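How to look after whiteboard markers (and keep them on a desk without losing your mind)

I have spent more of my adult life than I would like shaking a dead red marker at a board. At Emeo, where I share a long room with Horacio Echeverría and his opinions, we got through whiteboard pens at a rate usually associated with primary schools. Then one August the stationery order went through the roof, somebody upstairs asked a question, and I was told to sort it out. I did, more or less. What follows is the method, such as it is.

What you need

A desk mat, or any flat surface you're willing to give over to pens
One marker in each colour you really use
A damp cloth and a dry one
A sheet of scrap paper
A box for the spares, kept in another room

Step 1: Round them all up

Go through the drawers, the board trays, the windowsills and the bag you took to that meeting in spring. Put every marker you find in one heap. You will discover permanent markers among them. Take those away at once and put them somewhere that requires a walk. The permanent marker is the reason our Fesellow board still says "ASK CONDORI RE: INVOICE" in the lower corner, and will go on saying it after all of us have retired. (Condori are the firm that does our printing. We did ask. It was fine.)

Step 2: Test on paper first

Take the cap off, draw a line as long as your hand, put the cap back on. A good pen gives an even line from one end to the other. A tired one starts well and goes streaky. A dead one squeaks.

Bin the squeakers. I know you want to put the dead one back in the tray. Everyone does, and then the next person picks it up, finds it dead and puts it back as well, and so it lives for ever.

Step 3: Try to revive the tired ones, once

Cap the pen firmly and leave it lying flat overnight. If the ink has just drained away from the tip, that may be enough. If the tip is furred over with old ink and board dust, dab it on the damp cloth, then the dry one, and draw a few lines on the scrap paper until the colour comes through clean.

You get one go at this. Horacio once gave a green pen four separate evenings of care and it repaid him by dying halfway through the word "budget".

Step 4: Choose your colours and stop there

Black, blue, red and green will do for nearly everything. We use black for writing, blue for anything added later, red for what has gone wrong and green for what has been agreed, so you can judge the state of a project from the far side of the room by how much green there isn't.

Orange and purple are for people who run workshops. Yellow is for people who don't want to be read.

Step 5: Give them a place on the desk

A mat works better than a pot. In a pot you can't see which colours are missing until you need one, and sooner or later a pair of scissors moves in and it becomes a pot of scissors. On a mat, a gap looks like a gap. A dark mat is handy too, as a white barrel shows up well against it and you're less likely to put your tea on top.

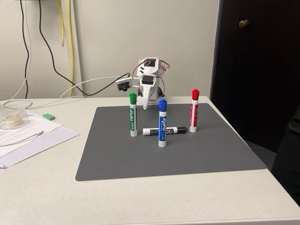
Leave enough space between the pens that you can pick one up without knocking the rest over. A hand's width is generous, half that will do. If you plan to stand them on end, make sure the mat is lying properly flat first, and keep them away from the side where your sleeve goes. I am left-handed and learned this in instalments.

Step 6: Flat or upright?

This is where friendships end. My own rule is that pens in use during the day can stand, cap up, where I can grab them, and any pen being put away for longer goes on its side. Lying flat keeps the ink from sinking to one end. If you must store them upright for weeks, cap down is kinder to the tip, though they fall over more and look as if they are sulking.

Renato Painemal, on the Skasumach job, keeps all of his flat in a tray and considers anything else barbarism. His pens do last longer than mine. I have not told him.

Step 7: Caps

Push until it clicks. If you didn't hear a click, you didn't cap it. Don't post the cap on the back of the pen, put the pen down "for a second" and go to lunch. And never swap caps between colours, however funny it seems at four in the afternoon.

Step 8: Hide the spares

Put the new ones in a box out of sight, and only bring one out when an old one has gone in the bin. When our spares lived on the desk we opened 300 pens in a year, many of them while a perfectly good one was lying under a notebook. I won't say what we get through now in case it goes up again.

A word on cleaning the mat

Dry-erase ink tends to come off a smooth mat with a dry cloth if you catch it early. Left over a weekend it may want a little warm water and washing-up liquid. Try a corner first, particularly if the mat belongs to someone else.

Go round with the scrap paper again in a month or so. There will be a permanent marker in with them. I have no idea where they come from either.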